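Comparing Fingertips on a Parallel Gripper: A Repeatable Bench Procedure

Print this page | E-mail this page
Reading time: 9 minutes

By Hugo Coste
27 March 2020

The procedure below compares two or more sets of fingers on the same parallel gripper, using small flat household items as the test load. It was written for the Stodulik two-finger gripper on a tabletop arm, but nothing in it depends on that hand apart from the mounting screws. You need a wrist camera, a controller that logs commanded and measured finger position, and a table you can leave alone for a day.

Small flat metal items are a hard case for parallel fingers. A key on a table offers very little height to close on, it reflects light into the camera, and if it is joined to a ring and a fob it moves as a linkage. Fingers that do well on blocks and bottles often do badly on keys, which makes keys useful for separating two finger designs that otherwise score the same.

What to compare

We compared three sets of fingers:

Set A. Stock Stodulik fingers, blunt tip, molded rubber face.
Set B. Futside tapered fingers, flat face, no coating.
Set C. The same Futside fingers with a thin silicone pad glued to each face.

Benito Requena cut the pads for Set C by hand. If you make your own, cut both pads from one sheet. Two sheets from the same supplier can differ enough in thickness to shift the closing point off center, and you will then spend an afternoon blaming the calibration.

Step 1. Mount and square the fingers

Remove the old fingers with the gripper open and the arm parked. Fit the new pair and leave the screws slightly loose. Close the gripper at the lowest force setting onto a ground parallel block, then tighten the screws in alternation. Open, remove the block, and close the fingers on each other. Hold a flashlight behind them. If light shows at the top and not at the tip, the fingers are toed in. A small amount of toe-in is acceptable for this test and is often helpful. Toe-out is not acceptable; loosen and repeat.

Write down the closed position reported by the controller. It will differ for each set, and Set C will differ from Set B by the two pad thicknesses. Enter the new value as zero before doing anything else.

Step 2. Set the tool offset

The tool offset is the distance from the wrist flange to the fingertip. Do not trust the drawing. Jog down in small steps over a sheet of paper until the paper drags under the tip, and record that height. Do this at the four corners of the work area as well as at the center. On our table the corners differed by more than we could tolerate for keys, so we fit a plane to the five readings and let the controller correct for it.

A tablecloth complicates this. It compresses, and it wrinkles when a finger pushes sideways. If your application involves cloth, test on cloth, and tape it down on the underside of the table. Take the paper reading on top of the cloth.

Step 3. Check the wrist camera

Both fingertips should be visible when the gripper is open, and they should stay in focus. If a new set of fingers is longer than the old one, the tips may have moved out of the sharp zone. Refocus once, lock the ring, and repeat the camera-to-tool calibration.

Then fix the exposure. Automatic exposure is the most common source of bad data in this test. A cut key blade will throw a highlight straight back at the lens at some angles, the camera darkens the image to compensate, and a black fob loses its outline. Choose a fixed exposure at which the fob edge can be found reliably and accept that parts of the blade will clip. The grasp planner needs the outline of the key more than it needs the notches.

A patterned background is worth including. Mal-soon Song, who wrote our segmentation code, tuned it on plain white and found that pale prints were handled well while anything with dark specks produced false edges. Clean the surface or retrain, but do one of them before you start, and do not change it halfway through.

Step 4. Choose the items and the starting poses

Use these classes of item:

1. A single loose key.
2. A key on a ring with one fob.
3. Two fobs with keys, laid together so that they touch.
4. A coin, as a control.

The third class is the one that matters. When the items touch, the planner has to choose a part to hold, and the choice interacts with the finger shape. Blunt fingers need clear table on both sides of the part. Tapered fingers can be placed in a narrower gap, so the planner has more candidates and the results are better before the grip itself has been tested at all. Log the number of candidate grasps for every attempt so that this effect can be separated out later.

Lay the items by hand over a printed pose card, then slide the card out. Keep a fixed list of poses and run the same list for every finger set. Random placement sounds fairer, but with a short run it adds more scatter than the fingers do.

Step 5. Run the attempts

For each attempt the sequence is as follows.

Move to the viewing height. Capture an image. Plan. Move to a point 80 mm above the chosen grasp, with the fingers open. Rotate the wrist so that the finger faces are parallel to the long side of the key. Descend at low speed to the contact height. Raise by the clearance value. Close. Wait for the force to settle. Lift back to the approach height, hold for 3 seconds, and record the result.

The clearance value is the main adjustment. Too low, and the tips scrape the table and stall the arm. Too high, and the fingers close above the key. Begin at half the thickness of the key and step down until the controller reports table contact, then come back up one step. Find this value separately for each finger set. Using a single value for all sets was our first mistake, and it cost us 11 hours of logs that could not be compared.

Open width also needs attention. Opening fully is simple to program but puts the fingers over neighboring parts. Preset the opening to the width of the target plus a margin on each side, and use the same margin for all sets.

Step 6. Score the result

Use four outcomes and no others:

Held: the item stays in the fingers through the full hold time.
Slipped: the item leaves the table and falls.
Missed: the fingers close and nothing lifts.
Stalled: the controller stops on a force limit before closing.

For items on rings, record which part was held. A fob hanging from a gripped key will swing, and the swing can turn the key in the fingers. This is a slip in progress and often appears in the measured finger position before anything falls. Young-sook Myung added a check that flags any change in finger position during the hold, and we now score those attempts as held but marked.

Results from our bench

We ran 442 attempts across the three sets. The coin control showed little difference between B and C, and both were clearly ahead of A, which could not get its blunt edge under the rim consistently. On single keys, Set C was the best. The pads gave a little around the notches and the key did not rotate when lifted off center.

On the touching items the order changed. Set B had the most held attempts. The extra thickness of the pads in Set C reduced the usable gap, and the pad corner caught on the split ring often enough to show up as a separate group in the stalls. Trimming the corner at an angle removed most of those. Ok-hee Ra reran the class after trimming, and the gap between B and C became too small to call on the attempts we had.

Set A missed most of the keys. It is a reasonable general-purpose finger and was not designed for this.

Controller notes

The arm was run first from the Hwang controller and then from a Vostska unit. The Hwang reports finger position at a higher rate, which helps with the drift check in Step 6. The Vostska has a better behaved low-force mode and did not overshoot on closing. If you have to choose one for thin items, low-force behavior is the more important of the two. In either case, log commanded and measured position with the same clock. Aligning two logs afterward by eye is slow and the result is not reliable.

Common faults

The fingers close off center and push the item sideways. Check the zero from Step 1, then the camera calibration, in that order.

The key is found but the grasp angle is wrong by a quarter turn. The planner has fitted the bow and ignored the blade. Raise the minimum length in the segmentation settings.

The results get worse through the day. Look at the finger faces. Dust from the table collects on silicone quickly. Wipe the pads with alcohol every time you change item class and let them dry before the next run.

The stalls cluster in one part of the table. Repeat the height readings there. The plane from Step 2 will not correct a local bump.

Next, we plan to repeat the third class in April with a narrower tip and with the wrist tilted a few degrees from vertical. Tilt puts one finger on the table ahead of the other and may allow the leading finger to act as a stop while the second pushes the key against it. The clearance value will have to be found again for each angle. 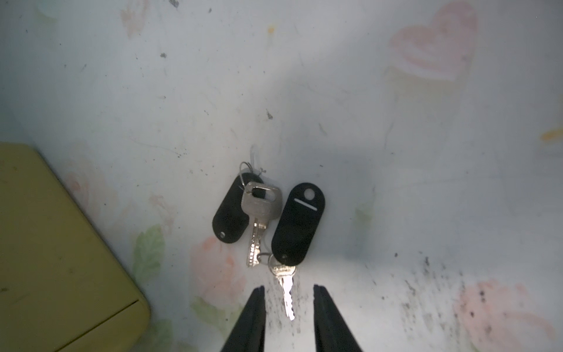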